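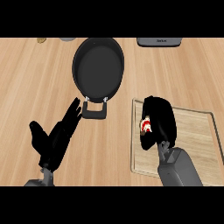 How long should a worktop be left alone after oiling?
Leave it 13 hours between coats and keep standing water off it for a week after the last one.

Gritero Sesivis Worktop Oil, Clear Matte

Item: Sesivis clear matte
Contents: 300 ml can, screw cap
Coats on bare wood: 2
Coats for upkeep: one, thin
Base: plant oils and wax, low-odor thinner
Finish: matte, slight warm tone on pale species
Suitable for: solid wood and thick veneer, indoors
Not suitable for: lacquered wood, laminate, cutting boards, outdoor tables

Sesivis is a penetrating oil for kitchen worktops and dining tables. It soaks into the top layer of the wood and hardens there, leaving very little film on the surface. Scratches can be sanded and re-oiled locally without stripping the whole top. The finish slows down water and grease but does not stop them for good, and spills should be wiped up the same day.

It replaces Kerekes Floor and Table Oil, which went out of production in January. The two can be used over each other once the old coat has been rubbed down. Sesivis dries slightly flatter, and the difference shows on dark woods when a repair is made in the middle of a panel. Treat the full panel in that case.

Preparation

Sand bare wood to 150 grit along the grain. Finer paper closes the surface and the oil will sit on top. Remove dust with a vacuum and a barely damp cloth, then let the wood dry. End grain around sinks and cutouts takes up more oil than the face and should be done first.

Application

Stir the can; do not shake it. Spread a thin coat with a lint-free cloth or a white pad, wait 20 minutes, and wipe off everything that has not gone in. Oil left standing turns tacky and has to be removed with thinner. Lay used cloths flat outdoors to dry -- bundled cloths can heat up and catch fire.

Very open-grained oak may need more on the first coat. Test on an offcut or the underside before starting.

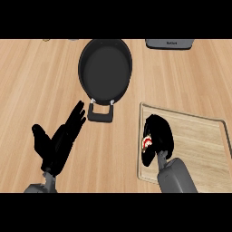 Black frying pan on a light tan wooden tabletop.

Heat and wear

The cured finish tolerates warm plates. Pans straight off the burner will mark it, so use a trivet. Cast iron left on a damp top can leave gray or black stains, particularly on oak; this comes from tannin in the wood and no oil prevents it. Light stains usually sand out.

In our rub test, samples on beech were still evenly matte after 3000 passes with a damp cotton pad. Samples with a single coat showed dull patches near the edges. Strong degreasers and scouring powder were not tested and should not be used.

Upkeep

Clean with water and a little mild soap. Re-oil when drops of water no longer bead, on most worktops once or twice a year -- more often beside the sink.

Storage

Close the can tightly and keep it above freezing. An opened can forms a skin in time. Cut the skin out and strain the rest before use.

Related items: Cakari white pads, pack of five; Cakari thinner; Sesivis white tint.

Data revised 3 April 2024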